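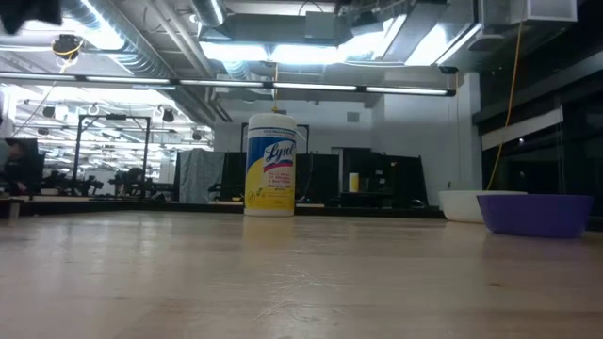

The wipes, a.k.a. test object number one

December, very late, tea going cold next to me

So I finally got to spend a whole day on the gripper comparison and my feet are killing me, but I want to get this down before it all turns to mush in my head.

The two contenders are the Brovier fingers and the Meltora fingers. We've had the Brovier set on forever and everybody has just sort of learned to live with it. The Meltora set has been sitting in its box since before Thanksgiving, mostly because the adapter plate that came with it didn't fit our wrist and Dillmont took ages to cut us a new one (and then billed us $70 for it, which I'm still a little sore over). Anyway, it fits now! Four bolts, no wobble.

I started with the Lysol wipes. I love that canister as a test. It's tall, the sides are smooth, and if you grab too high you get the lid and nothing else. Brovier did fine as long as I came in slow. Meltora did fine at any speed I tried, but it squeezes harder than I'd like, and I had to go into the Chauke controller and bring the force limit way down. The default is 2,000 in whatever units they use. The manual does not say. I've read the whole force chapter twice and I still couldn't tell you.

Then dishes, which I was dreading. Plates and shallow bowls are where all of our demos go to die. The rim is thin, the sides slope, and the fingers want to slide right up and over.

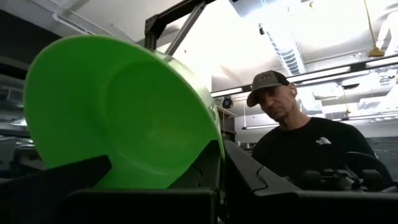
The green one gave me the most to think about. If you pinch across the lip you get a nice firm hold, but the dish can pivot on you, and then your lovely level plate is a ramp. If you get one finger underneath it's a lot calmer, only now you need room below, and on a flat table you don't have any. I ended up trying it a bunch of different ways and scribbling all over the back of the Dillmont packing slip because I'd left my notebook in the car. Must copy that out tomorrow before I throw it away by accident.

My gut feeling is that finger shape matters way more than force here. The notched tips helped more than any number I typed in. I'd love to try a softer pad too - there's a sheet of something rubbery in the bottom drawer that might do.

I should say something about the wrist camera, since half of what I was annoyed about today was really the camera. It's great up close. Move the arm fast, though, and the picture smears like crazy, and then the whole table goes to streaks and you're steering by color more than anything.

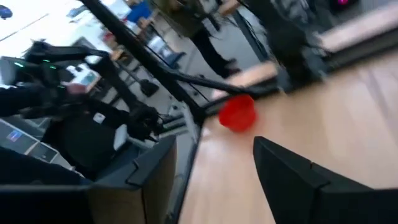 Red is easy, at least. I can lose a white bowl in the glare from those overhead lights, but I never lost the red cup, even with the wrist tipped way over. I want to try a shorter exposure next time and see if that buys me anything. The Chauke software does let you change it, only the setting is buried 2 menus down under "Advanced," and it forgets what you picked every time you restart. Grr.

Log counter said 2,981 when I shut everything down, and my back believes it. Leaning toward Meltora for the cups and the tall stuff, and I'm still undecided on dishes. Tomorrow: pads, exposure, and better shoes.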